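PRESS RELEASE
2019-04-12

Skondbridge opens a collection room where a robot arm gathers examples for learning

Skondbridge today announced the start of regular work in its new collection room at the Ament site. In this room, operators guide a robot arm through simple tasks on a table, and each attempt is saved as an example for Drelel, the learning system that the company is developing together with its partner Simões.

Drelel learns to pick and place objects from recorded attempts. A recording contains the camera pictures, the positions of the arm joints, the opening of the gripper and a short written line that says what the operator was asked to do. During the trial period the team made recordings on 17 working days. The sessions are now part of the normal weekly plan.

The first tasks are small on purpose. The operator brings the gripper to a wooden cube, closes the fingers, lifts, and puts the cube down in another place. Other tasks use taped cardboard boxes and bigger wooden blocks. Before every attempt the objects are moved by hand, so that the system does not see the same layout again and again.
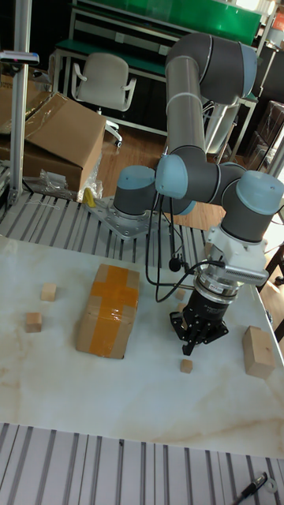 Failed attempts are also kept. When a cube slips or the fingers close beside it, the operator marks the attempt as failed and continues with the next one. In the trial period the team kept 142 hours of recordings, and a part of these hours shows attempts that did not succeed. Simões checks the marks a second time before the data goes to training. If the two marks do not agree, the attempt is put aside and looked at again by both sides.

Skondbridge has written a task book for the operators, with 37 tasks at the moment. Each task has a start condition, an end condition and a time limit. The book was changed several times during the trial, mostly in the wording, as different operators understood "next to" and "against" in different ways. These words are now explained with drawings.

The arm works at reduced speed during all sessions, and an operator stays within reach of the stop button. New operators receive two days of training before they make recordings that are used for Drelel.

The partners plan to add soft objects, such as cloth and filled bags, in September. A first part of the recordings will be given to university groups on request, under a license for research use. Requests can be sent to Skondbridge through the contact form on the company website, with a short description of the planned work.

About Skondbridge
Skondbridge develops software and work cells for robot handling. The company has 69 employees.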